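Retour à la liste des annonces

Verger conservatoire de Tirkau : cherche goûteurs et goûteuses de pommes (et de cidres, pour les patients)

Annonce publiée le 14 juillet 2023

Le verger de Tirkau possède plus de 100 variétés de pommes. Une bonne partie d'entre elles n'a plus de nom, ou en a trois, selon le voisin qu'on interroge. Les étiquettes en zinc posées par nos prédécesseurs ont été lues par les intempéries avant de l'être par nous. Il nous faut donc des bouches, idéalement attachées à des personnes capables de tenir un crayon.

Nous recrutons 20 participants pour notre panel de dégustation d'automne. Aucun diplôme n'est exigé. Les sommeliers sont acceptés à condition de ne pas le rappeler à chaque bouchée.

Ce que vous ferez

Vous viendrez à la salle de Wudirville pour des séances de 2 heures, le samedi matin, à jeun de café depuis au moins le petit-déjeuner. À chaque séance, six variétés vous seront servies en quartiers, sous un numéro de code. Vous noterez l'acidité, le sucre, le croquant, l'épaisseur de la peau et ce que notre fiche appelle « persistance aromatique », soit le temps que met la pomme à se faire oublier. Certaines y parviennent avant même d'avoir été avalées.
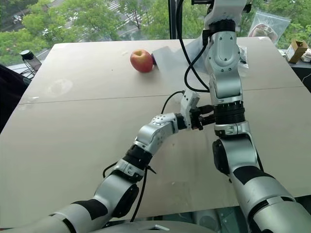 Pomme rouge à plages jaunâtres, sur une table beige.

La fiche comporte une rubrique « remarques libres ». Elle est réellement libre, mais nous rappelons que « bof » ne permet pas de distinguer une reinette d'une autre. « Goût de carton mouillé » est en revanche parfaitement recevable, et c'est même le seul commentaire sur lequel le panel précédent soit tombé d'accord.

Une séance est consacrée aux pommes cuites. Elle a lieu à Clukalwood, où se trouve le four. Prévoyez un pull, le four étant la seule chose chaude du bâtiment. Pour les volontaires majeurs, une dernière matinée portera sur les cidres de garde. On y recrache. Un seau est fourni, son usage est vérifié.

Qui nous cherchons

Des gens qui mangent des pommes, et aussi des gens qui n'en mangent plus depuis la cantine : nous avons besoin des deux. Les enfants sont les bienvenus à partir de 6 ans, accompagnés d'un adulte qui s'abstiendra de leur souffler les réponses. Les anciens du pays qui se souviennent d'un arbre, d'un nom ou d'une tarte nous intéressent tout particulièrement, y compris s'ils se contredisent.

Ne peuvent pas participer les personnes allergiques à la pomme (on nous a posé la question), celles qui sont enrhumées le jour même et les propriétaires d'un verger concurrent inscrit au concours d'Ashby. 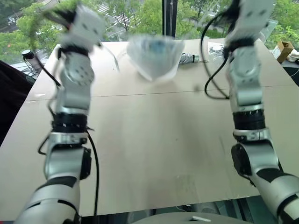 Le parfum, parlons-en. Merci de venir sans. Une eau de toilette un peu généreuse suffit à donner à toute une rangée de reinettes un accent de vétiver, et nous avons déjà perdu une matinée entière de cette façon au mois de mai, lors de l'essai sur les pommes de conservation. Même consigne pour le tabac froid et les pastilles à la menthe.

Ce que nous offrons

Pas d'argent, autant le dire tout de suite. Les frais de trajet sont remboursés sur justificatif, dans un délai que nous qualifierons de saisonnier. Chaque participant repart avec un cageot de pommes non identifiées et, s'il est venu à toutes les séances, un greffon de la variété de son choix. Si votre témoignage permet de rendre son nom à un arbre, vous serez cité dans le catalogue du verger, tiré à peu d'exemplaires et lu par encore moins de monde.

Pour candidater

Envoyez quelques lignes à l'accueil du verger de Tirkau, par courrier ou par le formulaire du site. Indiquez vos samedis disponibles, vos allergies éventuelles et la dernière pomme qui vous ait fait plaisir. Les lettres de motivation de plus d'une page seront lues en hiver.

Les personnes retenues recevront le calendrier des séances et le plan d'accès à la salle. Le stationnement se fait derrière l'église, côté tilleuls.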